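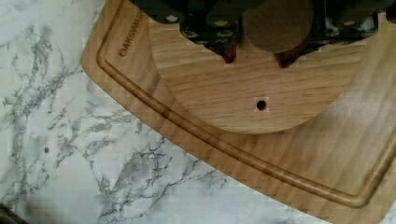
*The board, and the round piece. Hole near the middle.*

December. Ten past six and still dark out, the heating ticking, and Afroza Chowdhury has the kitchen to herself.

The list is on her phone. Her sister's writing, if you can call it that. *Mug tree. Cups. Toaster, check it. Plate with the fruit, DONT forget the fruit.* Then a gap and then, lower down, *will ring from Pappas*, and Pappas is the cafe by the station where the signal is rubbish, so she won't.

Board first. She runs a thumb round the groove. You could lose a whole roast's worth of juice in there, Mum used to say, and did, over the marble and down the cupboard door, the year of the 22 guests.

Right. Mug tree.

It had been Mum's too. Came from Skandiner, back when there was a Skandiner, some 74 pounds with delivery and Dad not told untill after.
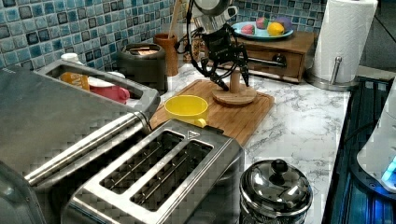
**Dronutitz Writers' Circle** | winter pages

She sets the yellow cup down on the board and steps back. One cup. Where are the others? One's in the top of the toaster oven, the pink one, on its side like it's had a night of it. Why there. Who puts a cup there. She knows who. Her nephew, who is four, who posts things. Keys in the Prosa box, a sock in the piano, once a whole satsuma into the printer.

And the fruit. Still on the blue plate on top of the little drawers, lemon and all, where Mum kept it for him. Toy fruit, for a boy who wouldn't touch the real sort. He'd line it up and sell it to her. A lemon was 1608 pence. Always that, never a penny less, and she'd go through her purse tutting and pay him in buttons.

Afroza looks at the lemon.

Phone goes. Not Pappas, the van. He's early, he's at the lights, can she have the door open love.

No. Yes. Two minutes.

She needs paper, boxes, tape. There's kitchen roll, that'll do, she pulls off a great long streamer of it and does the cup, round and round, till it's fat as a cabbage. The plate next. Lemon in her cardigan pocket because it won't sit still. The tree she'll carry on her lap, she's decided, she isn't having it go in the back with the wardrobe.

Headlights across the ceiling. The bell.

"Just the kitchen left?" says the man.

"Just the kitchen," she says, and then, becuase he's looking at her pocket, "it's a lemon."

"How much?"

She tells him. He whistles, and goes to get the trolley.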